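Okay, parts sorting thread, because I am way too happy about trays!! Dineo Mabuza talked me into giving every kind of part its own bin and I'm never going back to the big jumbled box. 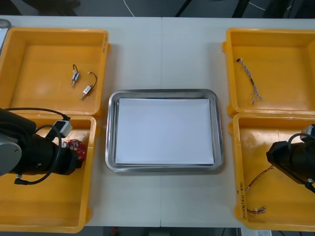
Solenoids get their own tray now — plungers, leads and all — and the bundled wires live somewhere else so they can't snag on everything. I got through 70 parts before lunch!

Next up, the round red boards. I love these. Such a fun scalloped shape, and so many little white connectors.
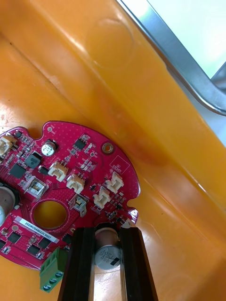
Red board and a big silver capacitor. Yes, there's a spot marked QC STICKER.

Still have 4 bags of loose bits to go through in December. Send me your favorite tray sizes!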